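Does the Bresstead Budget Surplus Exist?
Term project report, Public Finance and Policy
Macarena Pacheco and Cayetano Paredes

1. The claim

Mayor Anselmo Montes told voters in October that Bresstead had "turned the corner" and was running a surplus. The local press repeated it. We went through the town's published accounts to see what the word surplus was resting on, and we were not impressed.

2. What we found

Most of the improvement comes from one sale. The town sold its old depot on Clerier Street and booked the whole price as ordinary income. Take the sale out and the general fund is in the red, as it was the year before. A household that sells its car to pay the rent has not balanced its budget.

The second problem is road repair. Of the 77 street projects approved by the council, 27 were pushed into next year. The work still has to be paid for, and probably at higher prices – the budget note says nothing on that point.

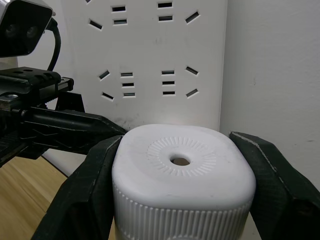 Then there is the pension payment, which was cut by $400 per employee with a promise to catch up later. Council member Milagros Manzano asked when later would be. The minutes record no reply.

3. Comparison with Climthorpe

Climthorpe has around 3000 residents and a much smaller tax base, yet it lists one-time income on a separate page. We see no reason Bresstead could not do the same.

4. Limits

We had no access to the draft audit by Stergiou, and the finance office did not answer our second email. Our instructor, Rodrigo Echevarría, thinks we are too hard on the depot sale. We read the accounts again after his comments and left the section as it was.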